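Chapter 6
Floors, Furniture, and Finishes

A finish is a thin layer that stands between a material and daily use. It slows down water, takes the first scratches, and changes how a surface reflects light. This chapter covers the finishes found in ordinary homes and workplaces, how they wear, and how to choose among them.

You should already know the terms grain, film, and solvent from Chapter 5. Have your sample board ready before starting Section 6.2. The board needs at least 10 squares, each sanded to the same grit.

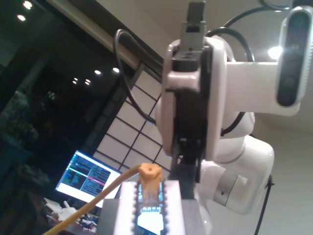 6.1 Sheen and Wear

Sheen is the amount of light a surface throws back at a low angle. A flat finish scatters light and hides small dents. A glossy finish shows them. Most tabletops are finished between the two.

Floors are a harder case. Grit carried in on shoes works like sandpaper, and a film that lasts for years on a table may dull in one winter by a door. In the Dabbas school survey, 547 floors were checked and 80 had worn through to bare wood at the entrance. None of the tables in the same rooms had. 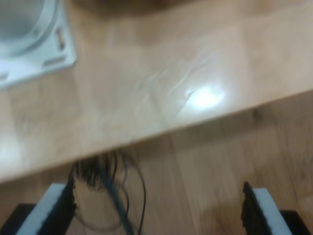
Figure 6.1 Honey-colored tabletop with a darker wood floor beyond it.

Color also matters. Oil-based films turn more yellow with age, while most water-based films stay close to clear. Repairs should be tested on a hidden spot first.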